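How to Oil a Wooden Tabletop at Home

A dry table drinks oil very fast, so prepare everything before you open the can. I use Louro hard oil, but any oil for indoor furniture will do the job.

Sand the top first with fine paper, always along the grain. If you go across it, the scratches will show later, when the oil makes the wood darker. Then remove the dust with a slightly damp cloth and wait 2 hours.

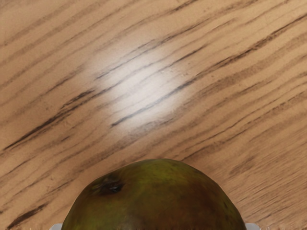
How many coats does a table need?

Two thin coats are enough for most tables. A desk can live with one.

Pour a little oil on a cotton cloth and spread it in long strokes. After 13 minutes wipe off all that stays on the surface – this step is important, or the table will be sticky. Leave it overnight and repeat. I start on Friday evening and we eat on it again after 4 days.

Lay the used cloths flat outside to dry. Oily cloths in a pile can catch fire by themselves.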